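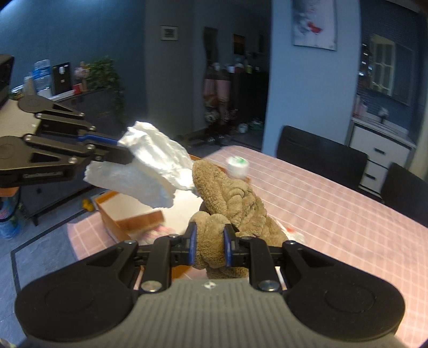 Figure 3. Brown terry-cloth towel and white cloth held over a pink checked tablecloth.

4.2 Drying habits at home

We had expected, going in, that most families would own a dryer and simply use it, and we were happily surprised by how many still hang their towels for a good part of the year. Of the 237 households in Jallmont that returned our October booklet, 17 owned no dryer at all, and plenty of the others wrote us long, kind notes in the margins (which we read, every one) about stiff towels, shared clotheslines and the smell of cotton that has been out in the wind.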